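Review: Masetti bench table for a two-arm cell, after a winter of wiping it down 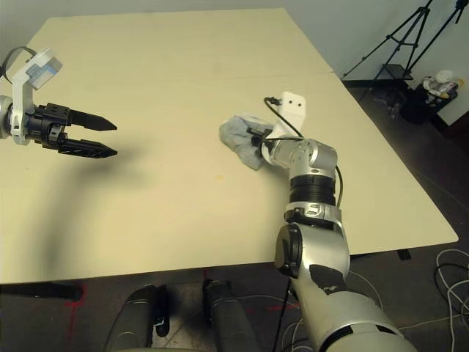
Right arm on the cloth, left gripper open. The pale top is the Masetti.

I've put off writing this one up, mostly because a table doesn't feel like something a person should have 616 words of opinions on, but Duyên Kiều asked me twice now and I do like this table very much - so make yourself some coffee.

We bought it to go in front of our two-arm setup, which spends its working life picking up cloths and wiping with them. The old bench was a Hurkell, a perfectly nice thing for a soldering iron and a miserable one for this, with a dark top that made every gray cloth hard to pick out. The Masetti cost us $884 with delivery, against $752 for the Ebihara that Phong Hứa wanted (he has forgiven me, I think).

Setting it up took two of us most of an afternoon. The top comes in sections, and you'll want to take your time over the seam. Ours sits toward the far end, and we shimmed under it until a fingertip ran across without catching. Do that before you bolt anything down! We did it after, and had to loosen all 8 bolts and start over. Then we leveled the feet, squared the front edge to the base, and taught the table height again on both arms. The left and right disagreed by over a millimeter at first, and that turned out to be a loose bracket screw on our side, so no marks off for the table.

What I love is the color. It's a soft cream with very little glare, and even with the arm's shadow lying right across it the cloth still stands out nicely. Pointed fingers can come in low without snagging, too.

Now the grumbles. It shows every speck, so I wipe it each morning before homing the arms. There's no cable tray either, and I'd have paid extra for one, as you may gather from the floor on the right. The crossbar underneath is just where my knee wants to be when I'm checking the connectors.

Would I buy it again? Yes, gladly. Diễm Khổng is ordering the same one for the second cell in May, and I've already promised to help her with the seam.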